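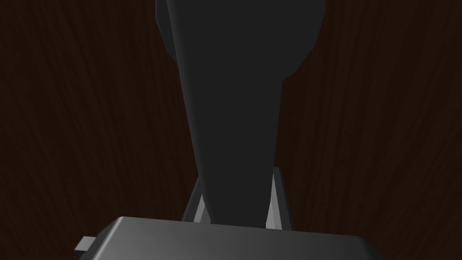 4 Setting up the Gramora clipboard manager

This section covers installing Gramora on an Android phone or tablet, giving it the access it needs, and setting how long copied text is kept. Pairing with a desktop computer is dealt with in section 5.

4.1 Before you start

Check the following:

The device has at least 198 MB of free storage. The app takes up less than this once installed, but the installer unpacks its language files first.

You know the screen lock PIN or pattern. A fingerprint alone is not accepted when the clip store is created.

No other clipboard manager is running. If Jakix is installed, export its clips (see 4.6) and turn off its background service before going on.

Note: On a work device with a managed profile, Gramora can only read text copied inside the profile where it is installed. To use it in both profiles, install it twice. The two copies do not share clips.

4.2 Installing the app

1. Open the app store and search for Gramora. Check that the publisher is shown as Stasby.

2. Tap Install and wait for the download to finish.

3. Open the app. The Welcome page appears.

4. Choose a language. This sets the menus only and has no effect on the text you copy.

5. Tap Create clip store and enter your screen lock PIN or pattern.

6. Write down the eight-word recovery phrase and tap Done.

Caution: The recovery phrase is shown once. If the phrase is lost and the screen lock is later reset, the clip store cannot be opened and must be deleted.

4.3 Granting access

Android does not let an ordinary app read the clipboard in the background. Gramora therefore offers two ways of capturing clips. Choose one.

Method A: share button

1. Go to Settings > Capture and select Share menu.

2. In any app, select some text, tap Share and choose Save to Gramora.

Method A needs no special permission. Each clip has to be saved by hand.

Method B: companion keyboard

1. Go to Settings > Capture and select Companion keyboard.

2. Tap Open system settings. The list of on-screen keyboards opens.

3. Switch on Gramora Keys and accept the system warning.

4. Return to the app and tap Set as default.

5. Copy a word from any app, then open Gramora. The word should be at the top of the Recent list.

Note: The system warning says that the keyboard may be able to collect all the text you type. Android shows the same wording for every keyboard added by the user. Gramora Keys stores copied text and does not record key presses. If your organisation does not allow added keyboards, use Method A.

4.4 Setting limits

The Recent list holds 292 clips by default. When it is full, the oldest unpinned clip is removed each time a new one is saved. Pinned clips do not count towards the limit.

1. Go to Settings > Storage.

2. Tap Clip limit and enter a number up to 1,000.

3. Tap Keep for and choose one hour, one day, one week or Until full.

4. Tap Apply.

Lowering the clip limit removes clips straight away. There is no undo.

On devices with less than 3 GB of memory, a high limit makes the Recent list slow to open. Set it back to the default if this happens.

4.5 Keeping passwords out

Clips marked as sensitive by the app they come from are skipped. Most password managers mark their clips in this way, but some older ones do not, and text copied from a web page or a note is never marked.

1. Go to Settings > Exclusions and tap Add app.

2. Select each app whose text should not be kept.

3. Turn on Skip short codes if you receive one-time login codes by text message. This ignores any clip of 4 to 8 digits with no other characters.

Caution: Exclusions apply from the moment they are set. Clips already saved from an excluded app stay in the list until they are deleted or expire.

With Method A, the exclusion list is not used. Anything sent from the Share menu is saved.

4.6 Importing clips from Jakix

1. In Jakix, choose Export and select Plain list. Do not select Archive, as Gramora cannot open that format.

2. In Gramora, go to Settings > Storage > Import and pick the exported file.

3. Check the number of clips shown and tap Import.

4. Delete the exported file. It is not encrypted.

Dates are not carried over. All imported clips are given the date of the import, so a short Keep for setting will remove them together. Pin any that you want to keep.

Folder names containing a slash are cut at the slash. The fix released in July covers folder names with accents only.

4.7 If clips are not saved

Recent list stays empty (Method B): Gramora Keys is not the default keyboard. Repeat step 4 of Method B.

Clips stop after a few hours: Battery saving has closed the service. Open the system battery settings for Gramora and select Unrestricted.

Save to Gramora is missing from the Share menu: Restart the device. If it is still missing, tap More at the end of the Share menu and pin the entry.

"Store locked" message: The screen lock has been changed. Enter the recovery phrase.

Section revised 8 Nov 2025 by Annelore Kettler. The Muriithi theme pack is now covered in section 9.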